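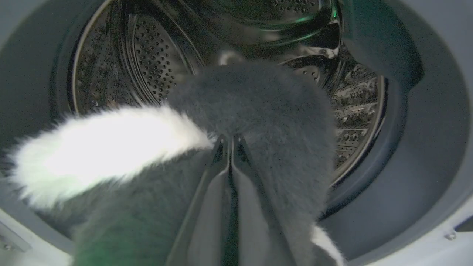

Laundry update: pinch first, look second

April 10, 2018
By Chelsea Staniforth

Quick one from the appliance bench before the deadline, sorry for the shorthand. Vinh Quách has the first proper result out of the washer unloading work and it's better than I'd have bet in February.

Background for anyone who skipped the last two issues. The job is picking soft stuff out of a front loader, one piece at a time, two fingers, camera at the wrist. Old method: take a picture from outside the door, find the fabric, plan the whole reach, go. Fine with towels. Bad with anything fuzzy. Fleece and plush have no clean edge, so the planner kept guessing where the surface was, and the fingers would close on air or jam into the back of the drum. Shiny metal didn't help. Every highlight on the drum wall looked like something worth grabbing, at least to the old detector.

New method, which Vinh calls Flirnano (don't ask me, he named it at lunch). The arm doesn't commit to a grasp point up front. It goes in past the gasket, aims for the highest bulge of fabric, and does a light test pinch. If the finger gap stops shrinking early there's material in there. Then it takes a second wrist picture with the fabric already held and decides — keep going, or let go and shift over. That second picture is the whole trick. The fingers are in view, the pile is bunched up between them, and the network only has to say good pinch or bad pinch. Much easier question than "where is the sock."

The gray furry piece with the white trim has been our hard case. Dark pile and bright fluff on the same item, so the exposure is wrong for one or the other. The old detector liked to split it in two and go for the white part alone. Flirnano doesn't care much, it's only looking at what's next to the fingers.

Numbers, since people keep stopping me in the hall. Test set was 300 pulls, mixed items, same drum. The old planner lost the item before it cleared the door on 30 of every hundred. With the second look it's 9. Most of what's left is stuff snagging on the gasket fold on the way out, which is a motion problem and not a grasp problem. Vinh says different, we're still arguing.

Cost is time. Each re-check adds 4 seconds and some items need more than one. Nobody is doing a family's laundry at that speed. He thinks he can get a chunk of it back by running the check while the arm is alredy backing out. Not tested.

Other limits, so I don't get emails:

- One washer. Drum wall is part holes, part bumpy pattern, and we don't know how much the network leans on that. Guerreiro has offered us a second machine, smaller door. Waiting on delivery.
- Fuzzy items got extra training pictures. Thin slick stuff (swim gear, tights) did not and it shows.
- Light test pinch is tuned by hand. Too light and plush fools it, there's so much give that the fingers think they've got nothing. Too hard and it shoves the item farther in.

Labels took the longest. Every held-fabric picture got marked good or bad by what happened on the pull, no human judgement, which sounds clean until the gasket eats a perfectly good grasp and it gets filed as bad. Vinh is going back through those by hand. If you've got a free afternoon and can stand looking at fleece, he'd take the help.

Next up is two items tangled together. The Jurnholm people have a bag of matched socks for us, which should be awful. Code goes in the Kindovari folder once the comments are cleaned up, the write-up too — draft is half done and the figures are a mess. Send corrections to me not Vinh, he isn't reading mail untill the gasket runs are finished.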